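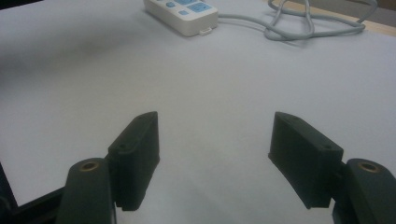 FOR IMMEDIATE RELEASE

Sep 26, 2020

Urkwood Public Library Ends Late Fines, Would Like Its Books Back

URKWOOD - The Urkwood Public Library will stop charging late fines this October, bringing to a close a system that has cost the town a good deal of goodwill and, in most years, slightly more in postage than it brought in.

All fines now on the books will be wiped clean. That covers 1,148 cardholders, a group that includes a fair share of the high school faculty, several families who moved to Ganmont years ago and presumably thought they had gotten away with it, and one member of the library's own staff, who has asked to be described as "a patron."

Under the old rules, an overdue book ran up a fine of 10 cents a day. Anyone who owed more than eight dollars lost borrowing rights until the bill was settled. In practice, people who owed that much did not settle the bill. They stopped coming in, kept the book, and crossed the street when they saw a librarian at the farmers' market.

"We looked at what fines were supposed to do, which was bring books back, and then we looked at the shelves," the library said in a statement. "There is a gap in the gardening section you could park a bicycle in."

The change applies to all books, magazines, audiobooks and DVDs checked out from the main building on Flinau Street and from the Ganmont branch. Borrowers will still get a reminder when something is due, a second one a week later, and a third that the library describes as "a little hurt." After 67 days, an item is marked lost and the borrower is asked to replace it or pay for it. If the item turns up later, in a glove compartment or under a teenager, the charge is dropped. No explanation will be required, although the front desk admits it enjoys the explanations and will miss them.

Items borrowed from other library systems are not included. Those libraries have their own rules and, in at least one case, a much sterner letter.
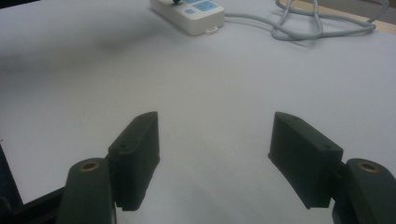
The longest outstanding loan on record is a fondue cookbook that left the building in 1974. The library holds no grudge. It would simply point out that the book was popular at the time and there was a waiting list.

To make returns easier, the outdoor book drop on Flinau Street will be open day and night through the end of October. Returned items will be set aside before they go back on the shelf, as they have been since the building reopened for limited hours in the summer. Please do not wipe down books with bleach at home. The library is grateful for the thought and has now lost most of a detective series to it.

Patrons are also asked to check for things left between the pages. Items found in returned books so far this year include a boarding pass, a slice of processed cheese still in its wrapper, and a handwritten apology addressed to a neighbor. The apology is being held at the front desk and appears to be sincere.

Lost income from fines will be covered in part by a grant from the Aydoğan Fund for Reading, which has supported the summer reading program in past years and also paid for the ramp. The rest will come out of the budget line for printing and mailing fine notices, which the library will no longer be printing or mailing.

Borrowers whose cards were blocked do not need to do anything. Cards will work again on the first day of the new policy. Those who have lost the card itself can get a new one at either location with a photo ID or a piece of mail showing a local address. An overdue notice from the library counts as a piece of mail.

Overdue books may be returned at the desk, at the drop, or by leaving them quietly on the bench by the side door, as some residents have been doing for years in the belief that it was anonymous. The bench faces the staff room window.

About the Urkwood Public Library

The Urkwood Public Library serves the town of Urkwood and the village of Ganmont. It lends books, films, snowshoes and a cake pan in the shape of a trout. The cake pan is currently overdue.

Media contact: Front desk, Urkwood Public Library, Flinau Street

###

Recent News
Curbside Pickup Hours Extended Into October
Ganmont Branch: New Carpet, Same Smell
Book Sale Postponed Again
Summer Reading Totals Are In
Snowshoe Reservations Open Early This Year
Reminder: The Copier Does Not Give Change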